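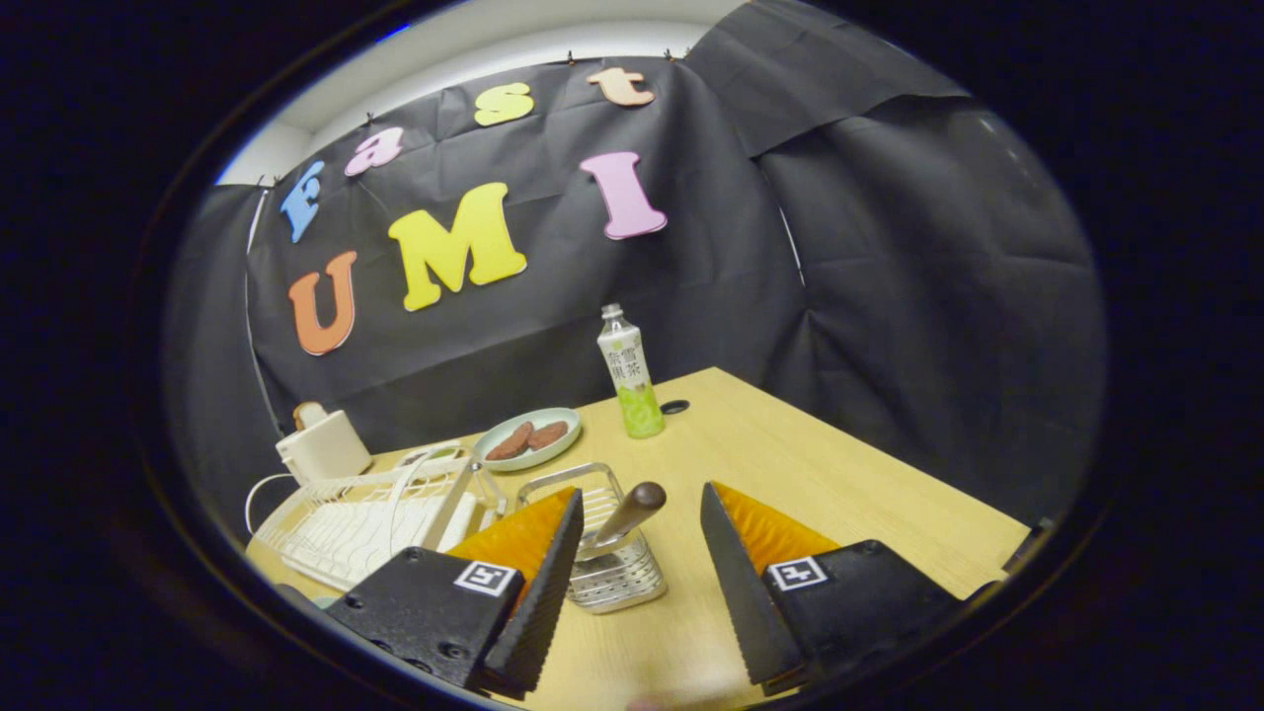
Month two of the automation thing at Skiltamis, people keep asking so, thread. Short version: nobody got fired, everybody's job is different, my wrists hurt in new places. I used to be breakfast station. Toast, plates, reset, 118 covers on a busy morning. Now half my shift is teaching it. Toaster with the bread sticking up, wire utensil holder dead ahead, one wooden handle leaning out of it, and me going for that handle again. And again.

2/ Pay question first bc that's all my DMs. Teaching hours are the same rate as line hours. Olaia Montes (our steward) got that in writing before anybody touched a gripper. Ask for it in writing!!

3/ What changed that I didn't expect: the talking. Line shift you're yelling across the pass all morning. Teaching block you're at a table by yourself with the orange finger pads doing one move slow. Aitana went from loudest person in the kitchen to headphones. She hates it. I kinda like it tbh

4/ You start noticing your own hands. I grab everything at an angle. Had no idea. 29 takes on one utensil before I got a run I'd keep

5/ Blocks were 86 minutes when we started, no idea who picked that number. Forearms were toast by the end. Now we swap out sooner and theres a stool.

6/ Stuff still not settled:
- who gets called in when the line is short and you're on a teaching block
- whether new hires learn the station first or go right to teaching (I say station first, you cant teach a move you dont have)
- what happens to the 6 of us when they say they have enough

7/ That last one, management's answer is "we'll revisit in August." Olaia has asked twice. Same answer both times.

8/ If you're at the Brenisano site and they're pitching you this, message me, I'll send you the wording we used on rates and breaks. Not on here tho

9/ ok back on at 2, Aitana's saving me the stool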